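Bench and Cable Assistant, part-time

Pornis, Meltidbridge workshop

Pornis is looking for a bench and cable assistant to work in our shared workshop in Meltidbridge. The shop opened in 1985 as a repair counter for radios and is now used by several small teams who rent bench time from us. You would look after the work surfaces, the cables and the small parts, and have each bench ready for the person who has it next.

The job is 6 hours a day, four days a week, on the early shift. The first contract runs through the end of September and can be renewed.

What you will do

Clear the benches between bookings. Wipe down the wooden boards, scrape off dried residue, and tell us when a board needs sanding or replacing. Marks in the grain can stay. Anything that stands up from the surface has to go.

Sort, test and put away cables. We keep network and power cables on separate hooks by length. A cable with a damaged plug goes in the repair bin with a tag on it. Please do not put it back on the hook.

Return soft items such as cloths, pouches and padding to the right drawer, and wash the ones that need it.

Keep the stock list for screws, tape, glue and cleaning supplies. Orders go to Lozano, our supplier, every second week.

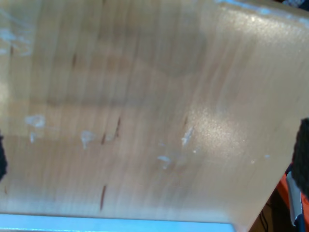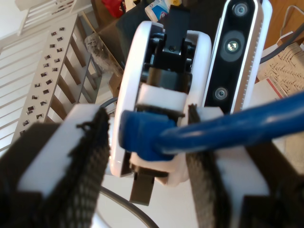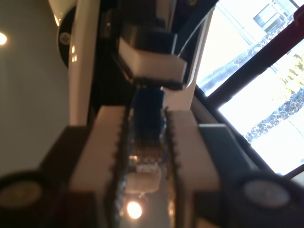 Yiğit Çınar

What we ask for

You should be comfortable standing for most of a shift and able to lift up to 80 pounds with a cart or a second person. Good eyesight for small parts matters, with or without glasses. You should be able to read a simple wiring label and write a clear note for the next shift.

Experience in a workshop, a stockroom or building maintenance is useful but not required. We will show you how to use the cable tester and the sander during your first two weeks. If you have used the Kemulon booking system before, mention it. If not, it takes an afternoon to learn.

What we offer

Pay is hourly, on the same scale as our other shop staff, and the rate is given at the first phone call. Training days are paid in full. Work gloves, safety glasses and an apron are provided. You can use a bench for your own projects after hours at no charge, as long as it has not been booked.

There is a bus stop across the street and a bike rack by the loading door. The workshop is on the ground floor and has a step-free entrance on the yard side.

How to apply

Send a short letter and a list of past jobs to Şengül Dursun at the Pornis office, or drop them off at the front desk. One page is enough. Please put reference number 94 at the top and say which mornings you cannot work.

Applications close 11th December. We will call everyone we want to meet within a week of that date. The visit takes an hour and includes a short practical task at one of the benches, so wear closed shoes and clothes you don't mind getting dusty.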